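Bins FAQ — Sorting, Emptying, Cleaning

Tekedine small goods room, Lunstead

Most of what people ask us at the counter is on this page. If your question isn't here, ask whoever is on, or leave a note in the tray by the door. Page gets fixed up when somebody has a minute.

What are the gray bins for?

Mixed small stuff. Household bits, bathroom bits, toys, odd plastic parts. Anything that came in loose and fits in one hand. They're a stopping place, things get picked out of them and go to a proper shelf.

What can go in?

Hairbrushes, combs, balls, plastic lids and holders, small toys, kitchen gadgets without blades, bath things. Clean and dry please. If you'd hand it to a friend without wiping it first, it can go in.

What can't?

Glass. Knives, razors, scissors. Batteries on their own, or anything with a battery you can't get out. Liquids, including the half inch left in a shampoo bottle. Food. Medicine. Anything sharp wrapped in paper — the paper comes off, every time.

Paper scraps and tags go in the trash and not the bin. They end up in the gap between two bins and then you're in there with your fingertips.

How full is too full?

If things are lying on top of other things, it's too full. One layer, floor showing between items. People think this is wasteful, a bin that size with a handful of things in it, but picking from one layer is fast and digging through a heap is slow and stuff gets broken.

Rule at Lunstead is 10 items max for a bin of mixed goods. Distville does it differently, don't go by them.

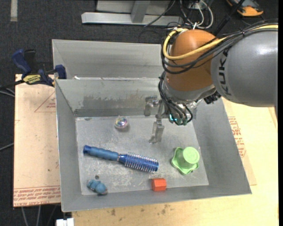

Bins and Sorting page kept by Liis Paju
Cleaning section: Uchenna Nnaji
Last gone over in December

Why metal? Plastic would be lighter.

It would. We had plastic tubs before and the corners split. The metal ones scratch and get dull but they stay square, and you can scrub them with pretty much anything. Sloped sides help too, round things roll back down to the floor and don't sit up in a corner.

The bottom of mine is all scratched up. Is it done?

No. Scratches and scuffs are normal. So are pale marks that don't come off, and a dull worn patch on the wall. Don't sand it, don't paint it. Paint flakes and then it's in the hairbrushes.

A bin is done when there's a burr on the rim you can feel, a split at a seam, or the floor bows so it rocks on the table. Tell Žydrūnas Zariņš and he'll pull it. Don't tape a bad rim. We've seen it taped, the tape lets go.

How do I clean one?

Empty it all the way first. Not most of the way.

Brush out the dust with the soft hand broom. Dry.

Warm water, a squirt of dish soap, rag. Floor first then the walls then the rim.

Wipe with a second rag, clean water only.

Dry it right away. Leave it on its side for 10 minutes if the room is damp.

No bleach. No steel wool, even if the mark is ugly. Pale dusty marks usually wipe off, and if they don't it's wear and you can stop.

How often?

Quick wipe at the end of the shift. Proper wash when it's sticky, smells, or something leaked.

How do hairbrushes get handled?

Gets asked a lot. A used brush can come in but it has to be clean. Pull the hair out with a comb, swish the bristles in warm soapy water, lay it bristles down on a towel til it's dry. Round brushes hold water up inside the barrel so give those longer, overnight is good.

In the bin, lay it flat on the floor. Don't stand it against the wall. Falls over, takes everything with it.

Brushes with missing bristles, or a handle that spins when it shouldn't, go to scrap. Faded handle is fine.

And balls?

Balls are a pain. They end up wherever the floor dips. If there's more than one, bag them together and tag the bag. A single ball can go in loose. Shiny coated ones pick up scratches off the metal floor, so if it's a nice one, bag it anyway.

I found a plastic thing and I don't know what it is.

Welcome. Lids, bases, holders, halves of something. Put it in the bin if it's clean and unbroken, and don't spend more than a minute guessing. Hedvika Čierny goes through the unknowns and she's good at it, she matched a juicer top to its bottom half that had been on a shelf since spring.

If it's obviously one part of two, look around the bin next to it before you give up. Things get split between bins all the time.

Two bins side by side, which one do I use?

Front one first. When the front one has its one layer, start on the back one. Keep them pushed together so there's no wide gap for stuff to drop in. Check the edge where they meet when you finish up, little scraps collect there.

Don't use the back bin as an overflow for things you don't feel like deciding on. We can tell.

Can I stack them?

Empty, yes, up to 2. Full, never. The rims aren't made for it and whatever's on the bottom gets crushed.

Can I move a bin with things in it?

Short distance, flat, both hands under the rim. Further than across the room, empty it or use the cart. Wear the gloves, the rims are thin.

What's the weight limit?

Small goods never come near it. If a bin feels heavy then something's in it that belongs someplace else. Books, usually.

Do the bins get labels?

Number on a card, card clips to the outside. Not tape, tape leaves glue and the glue grabs dust. Card numbers run to 70, with holes where a bin got retired. Bin 41 is missing, if you have it at your station please bring it back, no questions.

What about the Stojanović boxes?

Those are the cardboard ones, differnt thing. Flat packed, used for shipping out. Never for sorting. Don't put a damp item in one.

I dropped something in and it broke. Now what?

Stop using the bin. Pick out the big pieces with gloves on, then tip the bin over the trash, then brush, then wipe. Everything else that was in there gets checked and wiped too. If it was glass (it shouldn't have been) get Edgars Kazlauskienė before you touch anything.

Can I take something home from the bin?

No. It has to go through the shelf first and get its sticker, same as for everybody. Usually that's the next morning.

Can I bring stuff straight to the bins myself?

Hand it over at the counter. Doesn't matter if it's only one comb. Things that skip the counter don't get written down and then the count's off and somebody spends their lunch on it.

When are drop-offs?

From 10 in the morning until the counter closes at 4. Please don't leave bags outside the door, they get rained on and then it all goes to trash.

What should a bin look like when I leave?

Empty or in one layer. No paper in it, nothing leaning, nothing wet. Card clipped on. Rim wiped. If you ran out of time, write "not wiped" on the card so the next person knows. Takes two seconds and we'd much rather have that then a guess.

Who do I ask about the rest?

Sorting — Liis. Cleaning and supplies — Uchenna. Damaged bins — Žydrūnas. Unknown parts — Hedvika. Broken glass, cuts, keys — Edgars.

See also: Shelf stickers. Cart rules. Shipping boxes. Lost property.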